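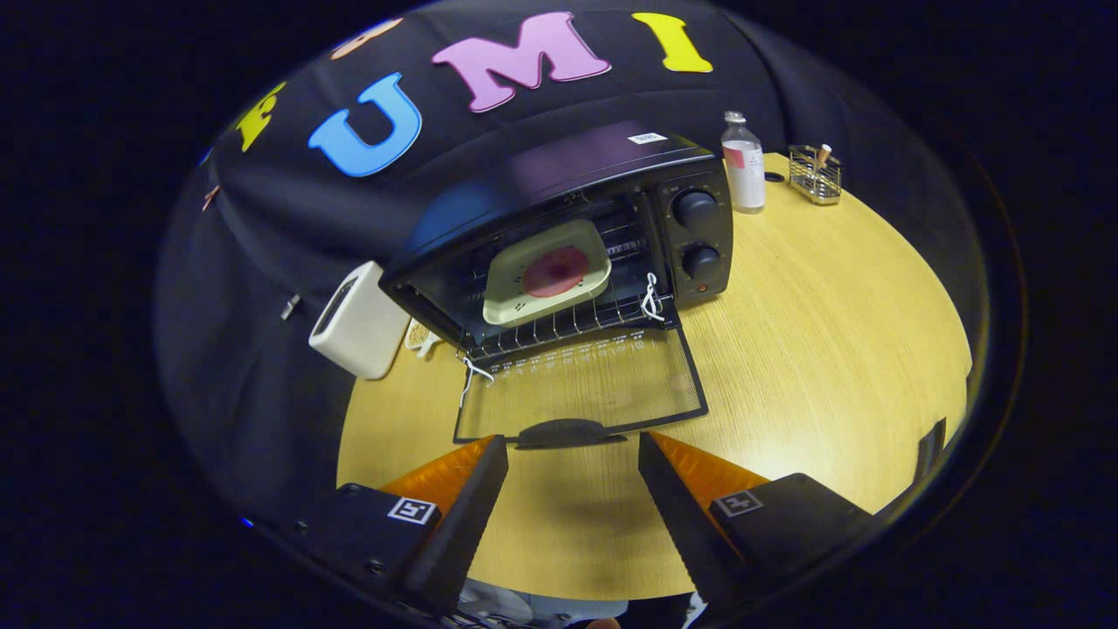

Übungstisch in der Werkstatt Nirnham: Handgreifer vor dem offenen Miniofen, auf dem Rost ein Tablett mit rundem Teller.

Im August war ich einen Nachmittag in der Gemeinschaftswerkstatt in Nirnham. Berhanu Asfaw baut dort mit drei anderen an Kuruc, einem Küchenarm für zu Hause. Der Arm selbst stand zerlegt im Nebenraum, ein Getriebe ist zur Reparatur in Vosden. Gearbeitet wurde deshalb nur mit dem Handgreifer.

Die Finger sind schwarz, innen sitzen orange, fein geriffelte Polster. Auf den Greiferkörpern kleben quadratische Marker. Am Ofen halten weiße Schnurschlaufen den Rost, so hat Asfaw es mir erklärt, damit er beim Öffnen der Tür mitkommt. Bisher sind 674 Durchgänge gespeichert, 3.000 sollen es werden. Die Auswertung läuft über Trumix auf einem älteren Rechner.

Ausgegeben hat die Gruppe bis jetzt 1.049 Euro, davon 196 für Filament und Schrauben. Besucher können ab 17 Uhr vorbeikommen, Parkplätze gibt es hinter dem Haus.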